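### 3.2 Building and using the hand-held grippers

We wanted a pair of grippers that one person could build in a shared workshop and start using the same evening. The Durrani design came closest, so we took its two-finger layout and changed nearly everything behind it. Our version, which we call Molska, is held in the hand and worked by the fingers of the person carrying it. The black fingers are printed in a soft material, and the white triangular plate on top was redrawn 12 times before we were happy with it - the early ones flexed when the wrist turned, and the marker readings jumped with them.

Both grippers share one set of printed parts. This saved us a great deal of trouble, as a broken finger on either side can be swapped from the same box. Naveed Qureshi soldered the cables at the Vornommont workshop and found that a short run over the back of the hand tugs much less than a long one down the sleeve. We were delighted by how much difference such a small change made!

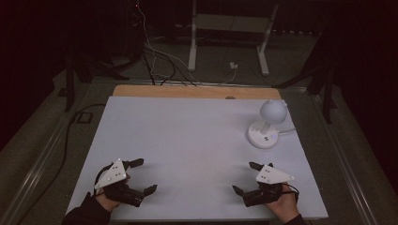 Vol. 8, No. 2

**Figure 2.** The two grippers with fingers open, in use at the white tabletop. A small globe lamp stands toward the far right corner. The black dots on the triangular plates are the markers used for tracking.

Tracking runs on Sesinix, our own small program, which finds the dots on each plate and works out where the gripper is and which way it points. A matte surface under the grippers is a real help here. On a glossy board we tried first, reflections were sometimes read as extra dots.

We recorded 1,669 short runs with the finished pair, using household objects that people in the workshop brought from home. Lamps with a thin stem became a favorite. The stem gives the fingers a clear place to close, while the round shade is hard to hold and shows up any weakness in the grip. Trailing cables made these runs harder, and we kept them in the set. The finger pads were replaced once, in October, and runs from before and after that change are stored separately.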